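Site visit: Listasmont Shared Facility for Biomaterials Characterization
18/04/2023

The visit was arranged by Sylvie Cormier, access coordinator at Listasmont, for groups with approved or pending proposals under the Grornport access program. Three groups attended. Our interest was limited to the hydrogel work package, so the imaging suite is covered only briefly.

Access runs through a single online form. A proposal is screened for feasibility on site and then sent to two external reviewers. Cormier gave the usual interval from submission to decision as 36 days. Approved users receive a block of instrument time and are assigned a local contact, who must sign off on the sample safety sheet before anything is shipped.

The tour started in the wet chemistry rooms. Particle synthesis is done in batch, with a smaller flow setup kept for lipid formulations. Size distribution is measured by dynamic light scattering on the day of synthesis and again after 24 hours at 4 °C. Oskari Laaksonen, who runs this unit, asked that users send their buffer composition in full, including preservatives. Samples in undeclared buffers are returned unmeasured.
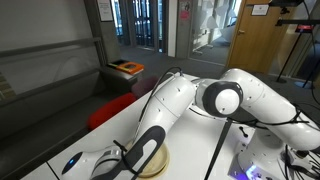 Mechanical testing is on the floor above. The rheometer accepts parallel plate and cone geometries, and gels can be tested in a humidity chamber for runs longer than one hour. Compression tests on cast disks follow an in-house protocol named Cletus, now in its second revision. The main change is a slower preload step, introduced after soft gels were found to relax before the zero point was recorded. We asked for the protocol file and received it the same afternoon.

Patricio Medina presented the data system. Raw files are kept for 36 months and each is stored with the instrument calibration record valid on that date. Export is in plain text or the vendor format. The archive holds 1,000 user datasets, most of them closed to outside groups until publication.

The imaging suite has a confocal microscope and a scanning electron microscope with a cryo stage. The cryo stage was out of service pending a replacement valve.

Points to settle before our application: disk diameter for the Cletus protocol, shipping temperature for uncured precursor, and whether Boris Babić can be trained as an independent rheometer user. The next call closes in September. Draft text for the feasibility section should go to Cormier before then.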